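Golton Users' Forum
Support > Control and Planning > Bimanual cells

Two arms gripping one cloth: planner reports a collision on almost every regrasp

Posted by Hamish Ritchie
Member, Buchanan Laboratory
October 2023

I would be grateful for advice on a planning problem that has held up our work for longer than I would like to admit to my supervisor.

We operate a cell with two arms mounted on a common rail, facing a back wall. The task is the separation of a mixed pile of garments. The left arm picks a garment, the right arm takes a second hold on it, and the two arms then move apart so that the garment may be viewed by the perception module and assigned to a class. Perception runs on Uton and produces a segmented point cloud. Planning is handled by Mustow, with a separate planning group for each arm and a combined group for coordinated motion. Both arms are driven by joint trajectory controllers.

The first pick is reliable. The difficulty arises at the moment when both grippers are in contact with the same cloth. When I request a plan for the combined group, Mustow rejects the start state as being in collision. The message reads:

start state invalid: contact between left_wrist and scene_cloud
start state invalid: contact between right_finger and scene_cloud

In the last full run, 531 planning requests were made after the second grasp, and only 39 of them returned a valid plan. I have attempted the following.

I reduced the padding on the links of both arms to zero. This made very little difference and caused the left wrist to come closer to the wall than I was prepared to accept.

I disabled collision checking between the grippers and the cloud altogether. Plans were then returned, but one of them took the left forearm through the position of the hanging basket on the crossbeam. The controller was stopped by hand before contact.

I increased the number of planning attempts. As the start state itself is refused, this achieved nothing, and I mention it only for completeness.

The state of the cell at the point of failure is as follows.
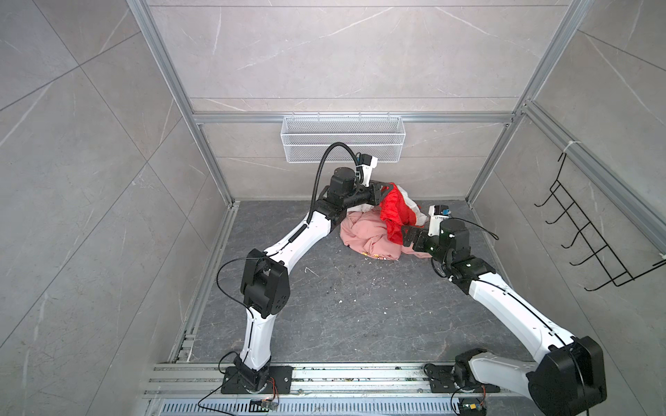

Both grippers at the red cloth, combined group active, plan refused.

The pile is close to the back wall, and the pink and white garments lie against the red one, so the segmented cloud for the red cloth is seldom clean. The wire basket on the crossbeam and the black rack on the right wall are not in our collision model. Until now they have been represented only by whatever points Uton returns for them.

My questions to the forum are these. Is there an accepted method for telling the planner that a deformable object is held by two arms at once? Should the basket and the rack be modeled as fixed objects, or is the cloud considered sufficient? If other members have a working configuration for a similar cell, I would be pleased to see it.

I am able to supply the planner log on request. The configuration file is long and I have not attached it.

3 replies

Posted by Blair Moncrieff
Moderator, Control and Planning section

The behavior described is expected. It does not indicate a fault in the planner. The scene cloud is treated as a rigid obstacle. When a gripper closes on a cloth, the points belonging to that cloth fall inside the volume of the fingers and, in many cases, inside the volume of the wrist. The start state is therefore invalid by definition, and no change to the number of attempts or to the planning time will correct it.

The recommended procedure has four parts and should be carried out in the order given.

First, model the fixed equipment. The basket, the rack, the crossbeam, the upright posts and the walls should all be entered in the scene file as solid boxes. Open wire is a poor subject for a depth sensor. Many rays pass through the mesh, and the returns that remain are scattered and change from one capture to the next. A basket that is present in one cloud may be nearly absent in the following one. A closed box covering the full outer dimensions of the basket is adequate, since the arms have no reason to pass through it. The same treatment is suitable for the rack, including the full reach of its rungs.

Second, remove the held cloth from the scene cloud. Mustow provides a filter for this purpose, which subtracts the points of a named segment before the cloud is passed to the collision checker. The filter must be applied after the grasp is confirmed and before the combined group is selected. If the order is reversed, the planner will retain the older cloud until the next update.

Third, attach a proxy body to one gripper only. Members frequently attach the cloth to both grippers, and the scene then contains one body with two parents. The combined group cannot resolve this and will refuse the state. The accepted practice is to attach a short, narrow box to the left gripper, hanging from the fingertips, and to list the links of both grippers as permitted contacts for that box. The right arm is then governed by a distance limit between the two fingertips and carries no attached body of its own.

Fourth, restore the link padding. Zero padding should not be used in a cell of this size with equipment on the walls.

An extract from the configuration in use on our own cell is given below. Names should be changed to suit.

scene_filter:
 subtract_segment: held_cloth
 trigger: grasp_confirmed
attached_proxy:
 parent: left_gripper
 shape: box
 permitted_contacts: left_gripper, right_gripper
coordination:
 group: both_arms
 limit: fingertip_distance
 maximum: from_perception

The last line requires some attention. The maximum distance between the fingertips should be taken from the estimated extent of the garment and must not be left at its default value. With the default in place, the planner is free to draw the arms apart until the cloth slips or the torque limit is reached.

Members are reminded that collision checking against the scene is not to be disabled on physical equipment for the purpose of testing. A simulated cell is available in the standard installation and will reproduce the start state error without risk to the arms.

Posted by Rami Srour
Member

We had the same message last December. Restarting the perception node cleared it for us. It may be worth trying before any larger change is made.

Posted by Ewan MacRitchie
Member, Applied Manipulation Group

I agree with the reply from the moderator and wish to add two matters which it does not cover.

The first concerns segmentation. The filter can only subtract what has been labeled correctly. Where several garments lie together, Uton will at times join part of a neighboring garment to the held one, particularly along a shared fold. The subtraction then removes points that ought to remain, and the planner regards that part of the pile as free space. In our installation the arms did not strike anything as a result, but the right gripper was sent low enough to drag a second garment with it, and the class assigned at the viewing pose was then wrong.

We dealt with this by limiting the subtraction to a fixed region surrounding each fingertip. Points outside that region are kept, whatever their label. The plans are slightly more cautious and the lift is consequently more vertical at the beginning, which I consider an advantage with a mixed pile. The region should be large enough to contain the wrist as well as the fingers. Ours was too small at first, and we continued to see the left_wrist message after the right_finger message had disappeared.

The second matter concerns cables. A conduit that loops above the wrist, as on the left arm shown, will not appear in the standard arm model. If the basket is modeled as a solid box but the conduit is left out, the planner may approve a path in which the links clear the basket and the conduit does not. We added a single capsule to the wrist link, covering the highest part of the loop, and excluded it from checks against the forearm. It took one afternoon to set up, most of which was spent in measuring.

With both changes, the refused start states on our cell fell to 27 over a full run. Those remaining were nearly all cases in which the second grasp had not been properly confirmed, and I would regard them as correct refusals.

On the suggestion from Mr. Srour, a restart does clear the message, because the cloud is empty until the first capture has been processed. A plan requested during that interval is made against no obstacles other than those in the scene file. I would advise against it in any cell where the fixed equipment has not been modeled.

Comment from Hamish Ritchie

I thank all three members. The basket and rack are now in the scene file as boxes, and the padding has been restored. The filter is in place with the region limit described by Mr. MacRitchie. I can confirm that the first combined plan was accepted in simulation. The proxy box and the conduit capsule remain to be done, and I will not run the physical arms until they are.

One point is still unclear to me. When the extent of the garment cannot be estimated because most of it is beneath the pile, what value should be given to the fingertip distance?

Comment from Blair Moncrieff

Use the fingertip distance measured at the moment the second grasp is confirmed, and hold it constant during the lift. The estimate may be requested again once the garment is clear of the pile, and the limit raised at that stage.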